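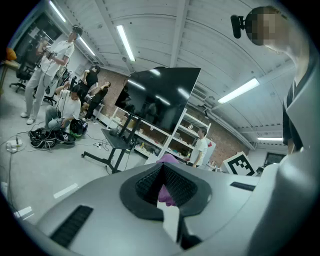 Notes on Arranging a Shared Workroom

April 20 entry, filed under Rooms and Furniture
Posted 2021-04-20 by the author of the Tellow Workroom Blog

This site uses cookies to remember your preferences. By continuing to read, you accept their use.

The purpose of this entry is to record the present arrangement of the workroom at Tellow and to set out the changes under consideration. Several readers have written to ask how a room with a brick wall and a corrugated ceiling can be made comfortable for long days. The answer lies largely in the lighting, the chairs and the floor.

The lighting has been left as it was when the lease was signed. Fluorescent tubes are fixed against the white ceiling, which is crossed by beams. They are plain fittings and the light they give is even enough for close work. A proposal from Pellik to replace them with hanging lamps was priced at $1,485 and has been declined for the current year. The matter will be reviewed in October.

Seating is limited to black office chairs on wheels, kept near the desk. Wheeled chairs suit a hard floor and can be pushed aside without lifting. It should be noted, however, that a good deal of the work here is done standing or seated low on the floor, and the purchase of mats has been approved at a cost of $300. A thickness of 40 millimeters was preferred to the 50 first suggested, as the thinner mat is easier to roll and store.

The floor itself requires the most attention. It is light gray and shows everything left on it. Stands with caster wheels are preferred, as they may be moved for sweeping, and a stand with a tray takes up less floor than a side table would. Cables remain the principal difficulty.

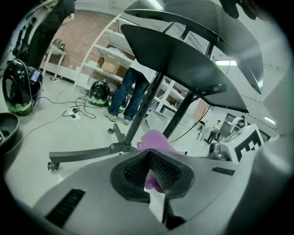

Black stand, cables and power strip on the workroom floor.

The following practice is recommended. Power strips should be placed along the shelving and kept out of the walking path. Cables between one piece of equipment and the next should be gathered with cloth ties at the end of each session. Small items should be returned to the shelves before the floor is swept.

A cable cover from Drutitance is on order and will be reported on when it has been in use for a reasonable period. Dương, the shop that supplied the cloth ties, has confirmed that a longer size is available, and the longer size is advised for thick bundles.

Comments on floor mats are welcome, particularly from readers who have used them under wheeled chairs.

Contact | Copyright 2021 Tellow Workroom Blog | Back to top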